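January 2, 2026 — Plavar bench, cable sorting

Good news first: we finally caught the stall in the act! The right arm quit mid-move with a force fault, two runs in a row, same place each time. All December it looked random, so I'm thrilled to have something that repeats.
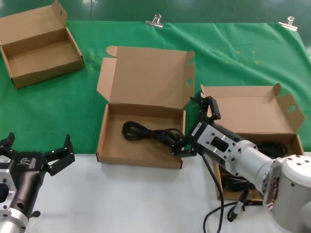

My first guess was the gripper. I swapped in the spare finger pads and reran it, and got the same fault. Then Shengli Hou pulled the log and the force trace was lovely — a slow climb, then a spike. That is what a snag looks like. A bad sensor would jump around.

So the suspect is now slack cable catching on a box rim. I dropped the force limit by 9 percent and cut the approach speed before going back in.

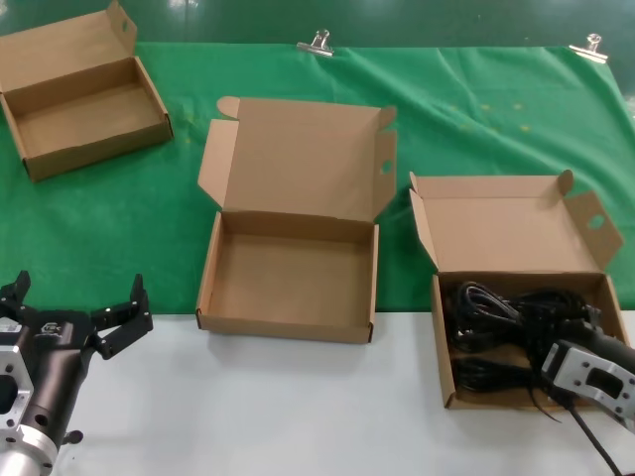

Right gripper at the cable box, center box empty.

Also found that the stop takes some 500 ms to reach the second arm. Way too long with hands near the bench. Until that's fixed, arms off before anyone touches a box, me included.
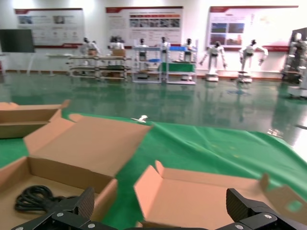
Naveen Rawat thinks the delay is the bigger story and wants it fixed before we chase snags any further. Fair. I'll start on the stop line Monday, then back to the rims.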